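The Usness plain block set, after one winter of being knocked over

I put off buying blocks for a long time. There were already so many toys in the house when our eldest was small, most of them handed down and most of them noisy, and a box of plain wood seemed like something you gave to please the other grown-ups at the party. Then my neighbour Indira Bangera cleared out her sunroom and lent us a bag of her kids' old ones for a rainy long weekend, and by the end of it I was looking up prices. So this is my review of the Usness plain block set, which is the one we ended up with, and which has lived on our lounge room floor ever since.

The set comes in two sizes. We bought the bigger one, with 60 pieces, and it arrived in a stout cardboard carton with a canvas drawstring bag folded on top. The carton fell to bits fairly soon, as cartons do when somebody sits in them and calls them a boat, but the bag is still going. I would have liked a wider mouth on it. Little hands can get the blocks out easily enough by tipping the whole thing upside down, and getting them back in is a two-person job, one to hold and one to post.

There is no paint on any of it, no varnish, no letters and no numbers. I'll admit I was a bit disappointed when I first opened the carton, having got used to bright things, and my mother-in-law asked whether the rest was coming later. It grew on all of us. You start noticing the wood after a while. My daughter has favourites by their stripes and will hunt through the whole pile for the one she calls the tiger, and I've caught myself doing the same when I'm down there with a cup of tea, supposedly helping.

The edges are softened a little so they don't bite if you kneel on one. They aren't fully rounded, mind you, and I have said a few words in the dark that I'd take back. The long faces are sanded nicely smooth. The ends are a touch rougher, which I rather like, as it gives a standing block a bit of grip on the one below. We've had no splinters so far, though I do run my thumb over them every now and then when I'm packing up. 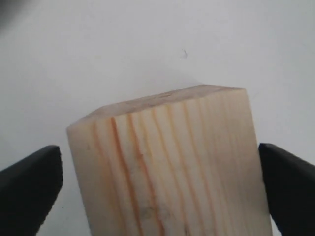

Do they get grubby without a finish on them? They do, and fairly quickly if there is toast involved, but a barely damp cloth takes off most of it and a light rub with fine sandpaper gets the rest.

Don't soak them, whatever you do. I lent a few to my sister's boy for the bath (he asked so politely!) and they came out with the grain all raised and furry, and they had to sit on the windowsill for days before I could sand them back. They went back in the bag in the end, a little worse for wear. Pencil is more stubborn than jam, I've found, and texta simply stays. We have one with a purple moustache and I've made my peace with it.

As for building, they're good honest blocks. The sizes work together properly, so that short ones laid side by side match a long one, and that matters a great deal more than I expected once the building gets ambitious. My nephew's cheaper set from the chemist is all slightly off, and anything above knee height starts to lean. With these, the tall towers come down when somebody barges through them and very seldom before. My son, who is 4, mostly makes car parks and long low fences for his animals. His sister has moved on to bridges, and there was a week in November when we all had to step over a bridge to get to the kitchen.

They are loud. I should say that plainly for anyone in an upstairs flat. A wooden tower landing on floorboards at six in the morning is a sound you feel in your teeth, and after a friendly note from Mr Mowat below us at the old place we put down a thick rug and made it the rule that blocks stay on the rug. It helped a lot, and it saves the floor as well, as the corners will leave a dent in soft boards if one comes down hard.

I did look at others before I paid for these. The Virnuta ones are beautiful, lovely dark timber and a proper lidded box, but they cost close to double and I knew I'd be following the children around with a coaster. The Toterer set has coloured pieces and some arches, and if your child is very keen on castles I think you'd be happy with it. Ours never seemed to miss the arches, though I'd have enjoyed a few myself. The one thing I really would change about the Usness set is that there are too many of the little squat pieces and nowhere near enough long ones. Every argument we have had over these blocks has been an argument over a long one. You can buy extra planks in packs from the same people, and I've now done that, with only a small grumble about the postage.

Would I buy them again? Without a second thought, and I've already given a set to Kavitha's twins, who are still at the stage of banging two together and laughing. If your place is small, get the smaller set and a pack of the long pieces and you'll have plenty. If you've got the floor for it, get the big one, put a rug under it, and keep a bit of sandpaper in the kitchen drawer. I'm giving it four and a half out of five, with the half off for the bag.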